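3.2 Surface color and the finding of small items

The second part of the study looked at what people leave behind when they clear a table, and how much of that depends on the color of the surface. In the Goldale kitchens the tables were pale and matte. In the Fetthorpe kitchens they were dark, and several had a gloss finish. Everything else in the clearing task was kept as close as we could manage: the same list of items, the same cloth, the same instruction to "leave the table ready for the next person."

Over the study period we logged 2,625 clearing rounds. Of these, 881 ended with at least one thing still on the table that was on the list to be removed. We had expected large items to be left out of politeness (a mug that might still be in use) and small ones by oversight, and the notes mostly bear this out. Mugs were left standing in both sets of kitchens. When asked, people said they had seen the mug and were unsure if its owner was coming back. Small items were a different matter. Caps, pegs, short lengths of tube and beads were missed more often on the pale tables if they were pale themselves, and more often on the dark tables if they were dark. Strongly colored items were found on either.

Water behaved less simply. A drop on a matte white table is hard to see from any side. On a dark glossy table it shows up well from most positions, but it can vanish completely inside the reflection of a window or ceiling light. Participants at Fetthorpe wiped the dull part of the table with care and then stopped at the edge of the bright patch. Several moved their heads to check and went back; most did not. Vidal reported the same habit among café staff and put it down to hurry. We saw it at all times of day, including in the quiet hour before lunch, so hurry is at best part of it.

We therefore scored water separately from objects. A table with drops on it but no items left was marked "cleared, not wiped." This category did not exist in our first scoring sheet and was added in April, after Agathe Perrin pointed out that two raters were treating the same table in opposite ways. The early rounds were rescored from the notes. Where the notes said nothing about water, the round was left out of the wiping results and kept in the object results.

Shape mattered too, though we have less to say about it. Round items roll, and a cloth pushed across the table tends to carry them along with it. Items with ridges or flat sides moved less. The raters at Pradent, who worked only from the written notes, could often guess which kind of item was meant from where it was found afterward: smooth ones near the table edge or on the floor, ribbed ones close to where they had been set down. We did not measure the distances.

A mug also hides what is behind it. In the notes for the dark tables, drops close to the base of a mug were often left, even by people who had wiped the rest. Lifting the mug first solved this, but few did so unless the mug was also going to the sink.

Figure 4. Items on a dark surface. First view: steel mug with a pale green handle, with scattered drops and glare on the surface. Second view: small purple cylinder with ridges, lying on its side.
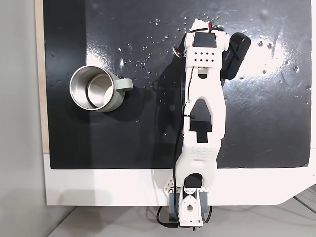
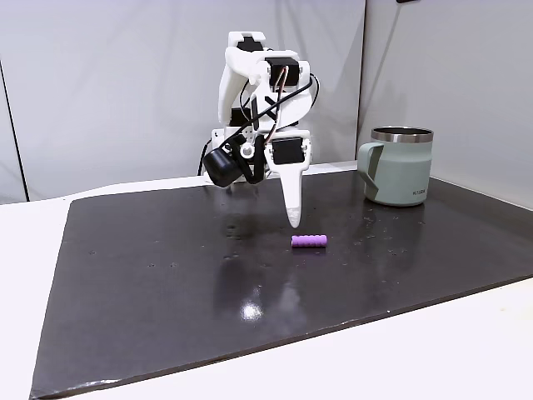 Should a table be wiped before or after the small items are picked up?

After. A cloth pushes loose items around and can carry them over the edge, so pick up the small things first, then lift any mug that is staying, wipe under it and put it back. On a glossy dark table, look once more from the other side, as drops inside a reflection are easy to miss from where you stand.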